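Why Does a Block Tower Stand Up?

Have you ever built a tower so tall that you held your breath while you put on the last block? A green block on a yellow one, a yellow one on a red one, and it all stays put on the table!

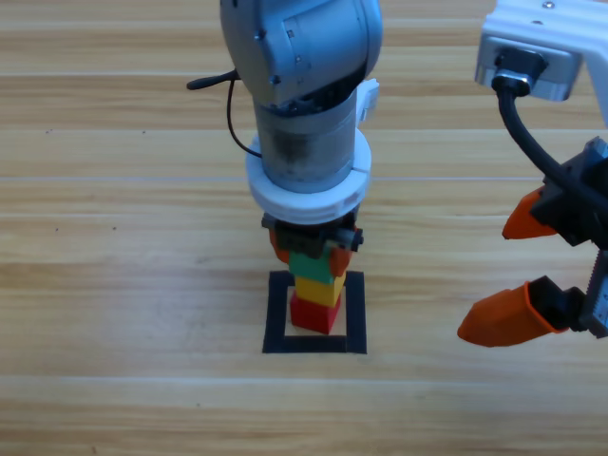
Zsófia Halász wrote to us to ask why her towers always tumble just when they are getting good, and whether the table could be to blame. Well, Zsófia, it might be!

Every block is being pulled down toward the floor, all day and all night, by something called gravity. You can't see it, but you feel it whenever you jump and come back down. The table pushes up on the bottom block, the bottom block pushes up on the next one, and so on to the very top. If your table is flat, all that pushing goes nice and straight. If it wobbles or slopes — like the old folding one in my kitchen, oh dear — the tower leans before you've even started.

Now, every block also has a balance point, and in a plain, solid block it is right in the middle. Keep the middles lined up and your tower is happy. Slide one block a little to the side and it will probably still stand. Slide it too far, so its middle hangs out past the edge of the block underneath, and down it goes with a clatter!

Try it yourself with 14 blocks. Build slowly, and crouch down now and then so your eyes are level with the tower, which makes a lean much easier to spot. Then build it again on a pillow and see how far you get.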